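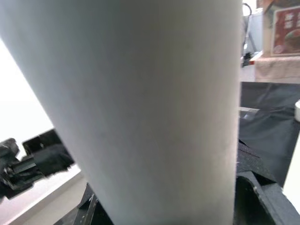
A padded gripper finger against a white cylinder, Ellery.

About Zemberg

Zemberg is an independent practice that writes, reviews and maintains working rules for robotic manipulation. We are based in Ellery and serve manufacturers, teaching laboratories, service operators and research groups that use robot arms in rooms where people also work. Our clients range from single-bench workshops to organisations with several sites and a full safety department.

The practice was founded by Liliana Rizzi, who remains its Director. Ms. Rizzi trained as a mechanical engineer and spent the first part of her career in machine guarding, at a time when most robots in the region stood behind fences and very few people had cause to enter the cell. As arms became smaller and moved onto ordinary benches, she found that the written procedures had not moved with them. Operators were relying on habit and on instructions prepared for quite different equipment. The first Zemberg procedures were drafted to fill that gap for one client and were later revised for general use.

What we do

Our principal publication is the Jokeo Code of Bench Practice, now made up of 82 clauses. It covers the preparation of the bench, the condition of the gripper, the handling of cables, the conduct of people within reach of the arm, and the records kept at the end of a session. It is intended to be read alongside the legislation and published standards that apply in the client's own jurisdiction, and it does not replace them. Where the Code and a statutory requirement differ, the statutory requirement governs.

We also offer the following services:

Site review. A reviewer attends the client's premises, observes ordinary work and reports in writing against the Code.

Procedure drafting. We prepare site-specific instructions with the staff who will use them, and return after a trial period to amend the wording.

Training. Our one-day operator course and two-day supervisor course are offered in Ellery and, by arrangement, at the client's site. Classes are limited to 20 participants.

Records. Hasimeo is our record-keeping service for inspection logs, finger pad replacements and incident reports. Clients own their records and may export them at any time.

Our approach to rules

A rule is included in the Code only when it can be followed by a person wearing gloves, part way through a shift, with other duties to attend to. Draft clauses are tried at a working bench before they are circulated. If a clause is regularly misunderstood it is rewritten, and if it is still misunderstood it is withdrawn and the hazard is addressed by other means.

We give particular attention to matters that fall between trades. Robot suppliers document the arm. Employers document the workplace. The padding on a gripper finger, the cover on the bench top and the small items left beside the task are often documented by neither, and they account for a large share of the findings in our site reviews.
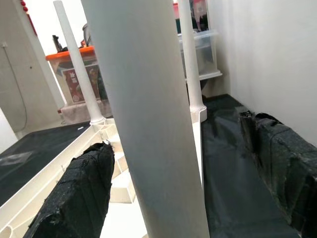
Finger pads are a case in point. Foam and similar coverings improve grip and protect the workpiece, but they wear unevenly and their edges fray. Clause 14 of the Code requires that pads be inspected at the start of each session and again after 500 grasps, whichever falls sooner, and that any strand or flap capable of catching on the workpiece be trimmed or the pad replaced. The inspection is to be carried out with the arm in a protective stop. Replacement is recorded against the individual finger and not against the gripper as a whole, as left and right pads seldom wear at the same rate.

Tall and slender workpieces are dealt with in the clauses that follow. Poles, tubes and rolls may lean or turn when first touched, and an operator's natural response is to reach in and steady them. The Code asks that such pieces be supported by a base or holder suited to the task, that the approach speed be reduced before first contact, and that hands remain outside the marked area until the arm has been stopped. Supervisors are expected to demonstrate this in person to every new operator.

Soft coverings on a bench are permitted, provided they are secured flat along the working edge. Storage boxes and packaged goods may be kept within view of the arm but should be placed beyond its reach, and the reach is to be measured with the tool fitted. Cables should follow a wall or the side of a cabinet wherever the layout of the room allows.

Governance and independence

Zemberg does not sell robots, grippers or guarding, and accepts no commission from those who do. Reviewers declare any previous employment with a client or supplier before an engagement begins, and a second reviewer reads every report before it is issued. To date we have issued 805 written reports, each of which remains on file and available to the client concerned.

The Code is revised every November. Proposed changes are sent to all registered users in advance, and comments are answered individually in writing. Many of the amendments adopted in recent editions were first suggested by operators, and we encourage employers to pass drafts on to the people at the bench. Superseded editions are kept in our archive so that past incidents may be read against the rules in force at the time.

Working with us

Enquiries about site reviews and training should be directed to the Ellery office, which is open on working days from 8:30 a.m. A short questionnaire will be sent to you ahead of our first meeting, covering the equipment in use, the number of operators and any procedures already in place. There is no charge for the first meeting.

Teachers and students may request a reading copy of the Jokeo Code free of charge. Requests should name the institution and the course of study, and may be addressed to Liliana Rizzi, Director.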